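Support > Bedroom > Guest Bed Guide > Section 5

Section 5. Using the bed as a folding surface
Hestach Home Guides, revised January
By the Oltine bedding desk

This section covers sorting and folding clothes on a made bed. It applies to all Oltine bed bases with the standard Hestach mattress, and to the Edgate model if the side rails are lowered first. For washing instructions, see Section 11.

5.1 Before you start

1. Make the bed. Pull the top blanket toward the headboard until both sides hang evenly.
2. Smooth the blanket with your forearm from the middle out. A plush or quilted blanket will not lie completely flat, and it does not need to.
3. Move pillows to a chair.
4. Empty all pockets. Check for pens and lip balm.

NOTE: A patterned blanket makes dark clothes easier to see. On a black or navy cover, lay a light sheet down first.

CAUTION: Do not fold clothes on the bed while they are damp. Moisture that gets through to the mattress cover can take 2 days to dry, longer in winter.

5.2 Laying out a garment

1. Place the garment near the middle of the bed, on the side where you are standing. Working at arm's length leads to crooked folds.
2. Open it out by taking hold of two points far apart, such as a shoulder and the opposite hem.
3. Lift slightly, then lower. Dragging a garment across plush fabric picks up lint and bunches the blanket underneath.
4. Check the surface for studs, beads, or other trim before you choose a fold.

Black clothes with small metal studs need a little more care than plain ones. The trim adds weight to one part of the fabric, so that part tends to slide down while the rest stays put. Get the studded part supported first, then bring the plain part over to it. 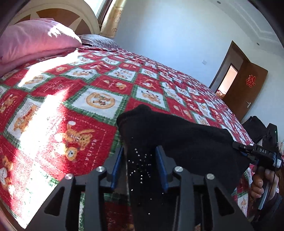 If two people are working, agree on who holds still and who moves. Two people pulling at once will stretch knit fabric, and the shoulder seams usually show it before anything else does.

5.3 Folding clothes with metal trim

1. Turn the garment so the trim faces the inside of the fold.
2. Lay a sheet of tissue or a clean cotton cloth over the trim.
3. Bring one side in toward the center, then the other.
4. Fold up from the bottom, keeping the crease off the trim - move the fold line up or down if you have to.
5. Set the folded garment on top of the stack, never at the bottom.

CAUTION: Studs can catch on plush blankets. If one snags, stop and push the blanket fibers back through with a fingertip. Do not pull.

5.4 When you are finished

1. Carry folded stacks to the drawer one at a time.
2. Shake out the blanket and check it for loose trim.
3. Run a lint roller over the area you used.
4. On Edgate beds, raise the side rails until they click.

The Haslinger under-bed drawer (part 2366) holds folded sweaters in 2 rows. Do not stack more than 5 high or the drawer will rub against the base.

We use cookies to remember your product and language settings. Accept | Manage settings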